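Wieder drin

Montag, 21. Januar 2019

So, jetzt ist es offiziell: Ich bin wieder Mitglied der evangelischen Kirche! Vier Jahre war ich draußen, und ausgetreten bin ich damals (ich geb's zu) vor allem wegen der Kirchensteuer. Bei mir waren das rund 314 Euro im Jahr, und die wollte ich lieber in den Urlaub stecken. Hab ich dann auch gemacht, war schön.

Aber irgendwas hat gefehlt. Im Mai hat mich Pallavi gefragt, ob ich Patentante ihrer Kleinen werden will, und da stand ich dann ziemlich dumm da. Ohne Mitgliedschaft nur Taufzeugin, hieß es bei uns im Pfarramt. Ich war erst beleidigt, dann nachdenklich – und im Herbst habe ich endlich bei Pfarrerin Tanui angerufen.
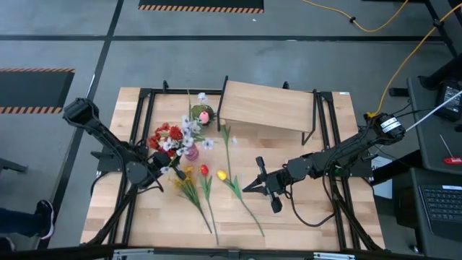 Blumen und lose Stiele auf dem hellen Holztisch.

Das Gespräch war viel netter als befürchtet. Kein Verhör, keine Bibelkunde, dafür starker Kaffee und die Frage, was ich mir von der Gemeinde wünsche. Puh. Orgelmusik, hab ich gesagt, und kürzere Predigten. Sie hat gelacht und mir das Formular rübergeschoben.

Mein Bruder findet das Ganze übrigens völlig daneben, wir haben an Weihnachten einen halben Abend darüber gestritten. Muss er ja nicht mitmachen. Die Taufe ist nach Ostern, und ich suche noch einen Taufspruch, der nicht auf jeder zweiten Karte steht – Vorschläge gern in die Kommentare!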